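Jillham workshop teaches two robot arms to hang up the washing, slowly
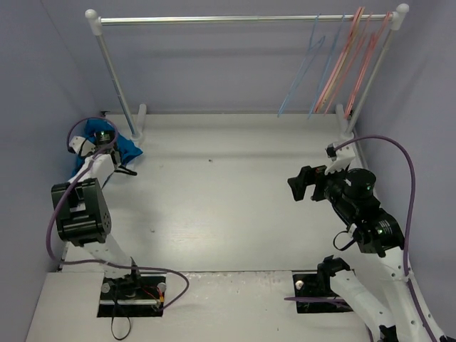
The left arm settles on the blue cloth at the Jillham shared workshop, with the hangers waiting at the other end of the rail.

Members of the Jillham shared workshop have spent their Tuesday evenings since October building a pair of robot arms to do a job most of them admit to avoiding at home. The machine is meant to pick up a piece of clothing, put it on a hanger and put the hanger on a rail. So far it is very good at the picking up.

The project goes by the name of Drernine, which was the only suggestion on the whiteboard that could be read out in front of children. It lives in a white three-sided booth at the back of the building, between the lathe and the kettle. The arms are bolted to the front of the table, one on each side, and a small chrome clothes rack stands along the back wall with pink and light blue hangers on it. The choice of colours was the subject of a longer discussion than the choice of motors.

Many of the arm parts are white plastic, printed on the workshop's own machine over 7 weeks. The first set came out slightly too short, and now props open the door to the paint store. The motors came second-hand from Koech, a supplier in Herkivlow that was clearing a shelf, and arrived in a biscuit tin with two spares and no instructions.

Teaching the arms is done by hand. A member works through the movement, the computer stores it, and the arms are then asked to do the same thing by themselves. Each attempt takes up to 20 minutes, including the time spent arguing over whose attempt it was. A reasonably awake teenager can hang a shirt in rather less, though the workshop points out that the arms have never asked for a lift to Herkivlow afterwards.

Cloth is the awkward part. A block or a cup stays the shape it was when you last looked at it, but fabric folds under itself, slides off and hides its own corners. The group started with plain squares of material and moved on to a child's T-shirt, which was dropped, then dropped again, and has since been retired to the rag box. Plain cloth is back in favour.

Hangers have their own ideas too. They swing when touched and hook on to their neighbours, and one evening in the autumn the right arm lifted the lot, carried them solemnly across the table and let go. The log for that session reads "good grip".

Money has not been a great worry. The build has been paid for from the tea fund and the sale of an unloved bandsaw, and the booth was painted with what was left over from the toilets.

Visitors can see the arms at work on the workshop's next open evening, from 5 until 7. Entry is free and there will be cake. Anyone with old hangers to spare is asked to bring them along, but the workshop has enough wire ones and would like that to be widely known. Ironing is not planned at this stage.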